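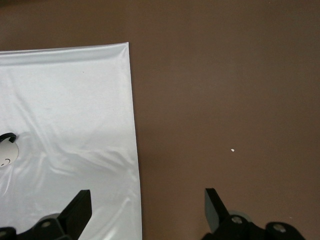 Table linens took up most of our meeting, so I'm putting them first even though they were fourth on the agenda. Ilze Stankevičius had asked us to settle on a cloth for the spring supper at Lanero Hall, May 2024, and we've been going back and forth on it for ages. The white satiny one got the most love, mainly for that soft silvery shine against the brown tabletop, but you can see how every wrinkle catches the light, and a few of us (me included!) worried about the ironing. Ilze says a steamer will do it in no time and she has one she can bring. We voted and the white won, with two against.

Folding came next. Last December we rolled everything on tubes and it went fine until we ran out of tubes. This time we'll fold the long cloths in thirds with tissue in between and stack them flat in the Pimentel Street closet - bottom two shelves only, please, the top one wobbles.

Edges. I asked whether we want the top edge rolled under or left hanging, and boy did that get people talking. We agreed to leave the front hanging straight and roll the back where it meets the wall. Ilze will do one table ahead of time so the rest of us can copy it.

Money: we have 351 dollars left in the linens budget after paying Edier for the last cleaning. Their new quote is 147 dollars for the whole lot, picked up and dropped off, and I think we should just say yes. Everyone else did too, so that's approved. The idea of renting from Ikden instead came up again and was dropped again. They want a 2,000 dollar deposit and I nearly choked on my cookie.

Lint! Brown tables show every little white speck, so whoever sets up needs to wipe them down before the cloths go on and go over any bare parts again afterward. I'll pick up two lint rollers and put the receipt in the envelope.

Still open: napkins (cream or gray), and who has the key to the closet. If it's you, please call me.

Next meeting same place, same time. I'm bringing the coffee.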